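Nedau Help Desk
Ticket 3000
Product: Casodby table, rectangular, white top, white legs
Subject: Table sways sideways when anyone leans on it
Status: Open, waiting on parts

Opened by customer, November, 9:40 a.m.

Hello, and thank you in advance to whoever picks this one up. I've written to you before about a drawer (you were very kind about the drawer) and I'm hoping for the same luck this time.

We have your Casodby tables in the big activity room at Borkis. We picked them for the thin legs, which make the room feel a good deal less crowded than the old brown ones with the crossbars did, and on the whole we're happy with them. They wipe clean, two people can carry one without grumbling, and they fit through the door if you tip them on their side. But one of them has started to sway. I don't mean rocking, where one foot is short and it goes clunk-clunk. All the feet stay on the floor, and the top drifts sideways, maybe the width of a pencil, and comes back again. You notice it most when you're sorting small things into trays and somebody at the other end leans in to reach for something. The trays slide. Last week a whole tray of beads went over, and I am still finding them in the vacuum cleaner.

It began after we moved the room around for the fall program. I'd say it was fine in the summer, but I can't swear to that, because in the summer we mostly had it against the wall and nobody leaned on it from the long side.

What I've tried so far:

Turned the feet, all of them, until it sat level with a glass of water on top. Level, still sways.

Moved it to a different part of the floor. Still sways.

Swapped it end for end, which I admit makes no sense, but I was hopeful.

Tightened what I could see with the little bent key that came in the bag. It went a quarter turn on one corner and no further on the others.

Could you tell me what else to check? We use the room most days and I'd hate to take the table out of it.

Reply from support, 11:15 a.m.

Thank you for such a thorough note, and I'm sorry about the beads! We see the drifting kind of sway now and then on the Casodby, and it's usually in the corners where the leg meets the rail. Would you mind doing a few things for us when the room is free?

Turn the table upside down on a blanket. Please get a second person for this part.

Hold each leg near the foot and push it gently, first along the short side and then along the long side. Make a note of any leg that moves at the top.

Look at the plate in each corner. The plate should be flat against the rail with no gap. If you can slip a piece of ordinary printer paper behind it, write down which corner.

There is a larger bolt under the plate that the bent key doesn't reach. It takes an 11 mm socket. Snug it up, and stop as soon as you feel it resist. The threaded insert sits in fairly soft material and it's easy to pull it out by being too enthusiastic.

It would also help to know how much clear floor the table has around it and which version of the legs you've got. The earlier version had a slightly different plate.

Customer, 2:05 p.m.

Will do, and thank you for mentioning the second bolt. I had no idea there was one! I've only had the one key out of the bag and assumed that was the whole story. I'll have to borrow a socket from next door, so give me until tomorrow. 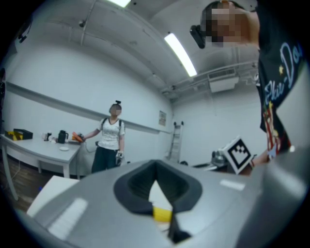
1428 words

The white table on the left, with the thin legs, is the one I'm writing about. It looks rather more bent at the edge there than it is in life, so please don't order me a new top on the strength of it! The top is straight. I put a long ruler across it this morning to be certain.

As to clear floor, it has plenty. We can walk all the way around it, and I did wonder whether that's part of the trouble, that it used to have a wall to lean on and now it hasn't. The floor itself is hard and smooth, and I've been over it with the same glass of water and found nothing worth reporting.

Reply from support, 2:50 p.m.

That's very useful, thank you. I agree about the wall. A table pushed up against something can have a loose corner for a long while before it bothers anyone. Please don't wedge it back against the wall as a fix, tempting as that is, as the loose corner will go on wearing. I'll wait for your notes on the bolts.

Customer, next day, 10:20 a.m.

Blanket down, table over, socket borrowed. Here are my notes, and I'm sorry if they ramble. I've been calling the corners by what they face, so they will make sense to me later if not to you.

Window corner: solid. Plate flat. Bolt already snug.

Door corner: solid along the short side, a very slight give along the long side. Plate flat. The bolt took half a turn and then stopped nicely, and the give went away.

Sink corner: solid. Plate flat. Bolt snug.

Cupboard corner: this is the one. The leg moves at the top in both directions, and I could get paper behind the plate, then folded paper, then (I was getting carried away) the edge of a library card. The bolt turns and turns and never gets any tighter. It doesn't come out either. I stopped after a few turns, remembering what you said about enthusiasm.

I also found some pale dust on the blanket beneath that corner, very fine, like flour. I've kept it in an envelope if it's any use to you, although I can't imagine that it is.

We turned the table back over, and I'd call it better than it was. The door corner must have been doing some of the mischief. But if you lean on the cupboard end you still feel it go.

One more question while I'm here. Somebody suggested filling the hole with wood glue and matchsticks, which is what my grandfather did to every hinge he ever owned. Is that a terrible idea?

Reply from support, 11:30 a.m.

I have a soft spot for matchsticks, but please hold off. A bolt that spins without tightening means the insert has come loose in the rail, and glue tends to lock the bolt to the insert without holding the insert to anything. Then we can't get it out for you later. The dust fits with that too. You may throw away the envelope!

What I'd like to send you is a repair plate from Antwi, who make the corner hardware for us. It's longer than the one you have and fastens into fresh material on either side of the old hole, so the worn insert stops mattering. It comes with its own screws. You'll need a regular cross-head screwdriver, and the same blanket.

Until it arrives, please keep anything heavy off the cupboard end and don't let anyone sit on the table. Light work is fine. If you have to move it, lift from underneath the top and don't drag it, as dragging puts all of the strain on the legs.

May I ask whether it has been dragged in the past? It makes no difference to the repair. We like to note it.

Customer, 12:10 p.m.

I asked, and there was a silence, and then there was a confession. Yes, it was dragged, during the fall rearranging, by the cupboard end, with boxes still on it. I've put a note on the underside for the next person, and I'll bring it up when we set out the room again in the spring.

Please do send the plate. Could you send a second one as well, for the door corner? I'd gladly pay for it. It seems silly to have the table on its back twice.

Also, are the little felt pads for the feet something you carry? Ours have gone flat and gray, and two have walked off altogether. The hardware store only has them in a box of 200, and we'd be handing them down to our grandchildren.

Reply from support, 1:45 p.m.

Two plates, then, and there's no charge for either. I'd still leave the door corner alone for now if the bolt is holding, and keep the second plate in the drawer. (How is the drawer, by the way?)

I've added a set of felt pads to the parcel. Clean the bottom of each foot with a damp cloth and let it dry completely before you stick one on, then leave the table standing overnight before you move it.

When the new plate goes on, please start every screw by hand and get them all most of the way in before tightening any of them. Then push on the leg the way you did before, both directions, and let me know what you feel. I'll leave the ticket open until I hear from you.

Customer, 1:58 p.m.

The drawer is wonderful. I'll write as soon as the parcel comes. The trays have moved to the window end for now, and the beads are staying in the jar.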